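Udincombe Community Help > Home and Garden > Floors

How do I get dents out of carpet after moving heavy furniture?

Posted by Shobha Bangera, 25/01/2024

We shifted a bookcase and a sideboard out of the front room last week and both have left deep dents in the carpet. The bookcase had been in the same spot since we moved in. The carpet is a wool blend, patterned, and laid over underlay that is probably as old as the carpet. I've vacuumed over the dents in every direction and they look the same as before.

I've read that ice cubes work and I've also read that you should use a steam iron. I don't want to flatten the pile or make the colours run. We're renting and the final inspection is in January, so I haven't got long. A local cleaner quoted me $320 for the whole room, which seems a lot for a few marks. Has anyone in Udincombe done this themselves?

Ludeo

Try the ice first. It's slow but you can't do much harm with it. Put a cube in each dent, let it melt completely and leave it overnight. In the morning blot up whatever water is left with an old towel, then tease the pile up with the edge of a spoon. A fork works too but go gently, as it can pull loops if your carpet is a loop pile.

If the dent is still there, do it again before you move on to heat. Mine took 2 goes under the couch legs and one under the coffee table. Deep ones from a bookcase could take more.

For the colours, test a corner inside a wardrobe or behind a door. Wet it, press a white cloth on it for a minute and look at the cloth. If there's dye on the cloth, stop there and get someone in.

Ponce

just iron it. worked for me

Jistlow

I laid carpet for a living until my knees went, so a bit more detail on the iron.

Don't put it straight on wool. Dampen a white cotton cloth, wring it out well and lay it over the dent. Set the iron to a medium heat and hold it just above the cloth, or touch it down lightly for 5 seconds at most. Lift the cloth, work the fibres up with your fingers, and repeat. Don't press and don't slide the iron about. If the carpet has a lot of nylon or polypropylene in it, skip the iron altogether and stay with the ice, as those fibres can melt.

Dry it properly afterwards — a fan on low with the door open is fine. Damp underlay starts to smell, and an agent will notice that before they notice a dent.

If the hollow stays put once the pile is standing up, the underlay has probably crushed. You can't fix that from on top. For a rental I'd call it fair wear and tear, but check your entry condition report and ask the agent in writing.

I'd also ask the cleaner for a price on the dents alone. Some will do it for their minimum charge, and a $50 job is a different matter from a whole room. For the next place, get wide castor cups for anything heavy and shift the furniture a few centimetres when you vacuum — it spreads the load and the pile recovers by itself. 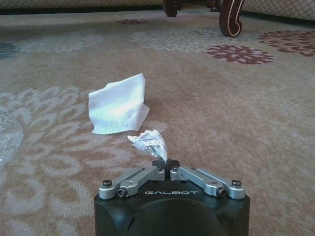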